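Sendville Incident Log, README

By Zoila Chambi, September
4 comments | 29 shares

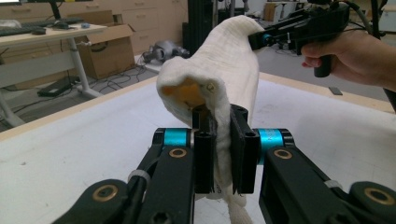
What's in it

- 699 rows, one per police call-out in Sendville: burglary, theft from cars, assault, fire assists
- 283 have a street block. The rest only district, don't map those
- times are local, 24 hour. Blank = not logged, NOT midnight

Where it came from

Daily bulletins, typed in by hand by me and Rodrigo Matos. Annapurna Subramaniam did the second pass on the Kamath district rows. Names of suspects and victims removed before upload.

Known problems

- Saturday bulletins come out late, so some rows have the wrong day
- "robbery" and "theft" get mixed up in the source, we kept whatever they wrote
- Conano Street is spelled three ways. Will fix
- no outcomes. A call-out isnt a conviction, please dont report it as one

Corrections: open an issue with the row number adn the bulletin text.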